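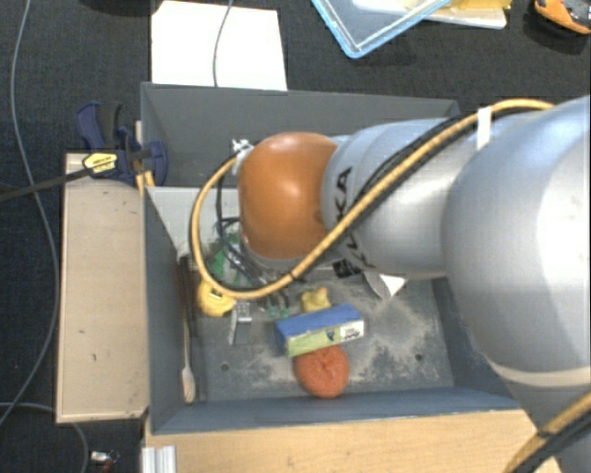 Slide 4. Mixed small goods in one bin (Nutbridge depot, June figures). Catalogue is 840 lines; 21 of them cause most of the repacking. Give the split, then move on.
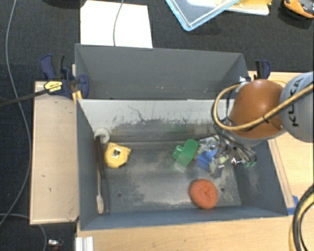 Slide 5. Sloped walls push long items to the side. Point out the toothbrush lying along the left wall, and the tape measure near the upper corner. The sponge is lower down, on the open floor. Dust: mention residue on the base, wipe-down interval up to 2 weeks. Line 619 is handled separately, see Yaneth Ticona's handout. Questions after slide 6.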